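Section 4: Teaching a task with the leader handles

Okay, so you've got the Murow software running and both arms homed. Now comes the part I like best! You move the small leader handles, the arms on the table copy you, and the recorder saves the whole thing as a demonstration.

Before you start
Clamp the leader handles to a desk where you can see the tabletop directly. I tried it with my back half turned once and kept overshooting by a hand's width.

CAUTION: Keep people out of reach of both arms while the handles are live. The stop button goes next to your left knee or wherever you'll hit it without looking.

1. Hold both handles in roughly the pose the arms are in, then press Link. If they're too far apart you'll get error 283. Move the handles closer and press again.

2. Squeeze each trigger all the way and let go. The grippers should close and open along with you (a little lag is fine).

3. Press Record and wait for the beep. Anything you do before the beep is lost, and yes, I still jump the gun.

4. Do one pick and one place. Go slowly on the way down, pause, close the gripper, lift straight up, then carry it over.

5. Bring both arms back to the side, open the grippers and press Save. If you fumbled it, press Discard and do it over.

6. Shift a few things on the table and go again. I did 71 demonstrations for my first basket task, and the arm got noticeably better somewhere in the second half.

Note: Soft things like cloths and shoes are harder than fruit. Pinch a cloth near a fold, and come at a shoe from the heel.

Setting out the table
Push your objects toward the back and leave open space in front for the arms to swing through. Mix shapes and colors freely, and let a few things overlap.
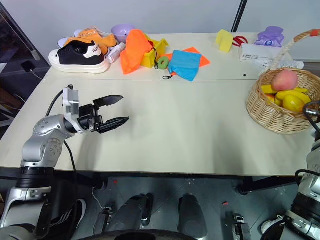 Figure 9. Left gripper open over the table, objects along the back, fruit basket on the right.

CAUTION: Watch the arm cables near tall basket handles. A snag will trip the joint limit and end your recording.

7. After every 19 recordings, unlink, home both arms and link again. The handles drift a bit, and the Zindside ones drift more than the Karimi set I had before.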